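Wekley社会研究大学院、夏季セミナー「民主主義と記憶」の開催地をKostiukへ移転

2024年5月31日

Wekley社会研究大学院(以下、本学)は、毎年開講している夏季セミナー「民主主義と記憶」の開催地を、今年からVovauからKostiukへ移すことを決定しました。会場はKostiuk市内のClidholm学寮です。

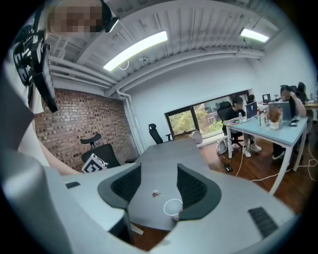
今年の定員は24名です。本学の大学院生のほか、東欧・中欧の大学に在籍する学生も応募できます。授業は政治思想、移行期の司法、都市史、ジェンダー論の4科目で、使用言語は英語です。受講者はこのうち2科目を選択し、期間中に発表を1回行います。

Vovauでの開催期間中、本セミナーの修了者は548名に達しました。修了者の一部は現在、各国の大学や報道機関、市民団体で働いています。今回の移転にあたり、Clidholm学寮の図書室と共同で、過去の講義録100点を閲覧できるようにします。

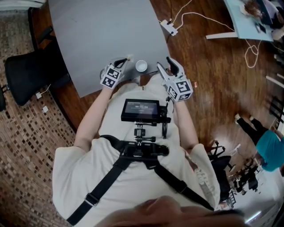
授業はすべて少人数の演習形式で行います。講義室に並ぶ固定席は使わず、受講者と教員が同じテーブルを囲んで文献を読みます。テーブルは灰色の天板のもので、資料を広げて議論する時間を毎回設けます。服装の規定はなく、半袖のシャツなど軽装での参加で差し支えありません。

会期は9月の6日間です。受講料にはClidholm学寮での宿泊費と朝食代が含まれます。渡航費は自己負担ですが、遠方からの参加者には補助制度があります。応募書類は履歴書、志望理由書、推薦状1通で、本学夏季セミナー事務局が受け付けます。

本件に関するお問い合わせ
Wekley社会研究大学院 広報室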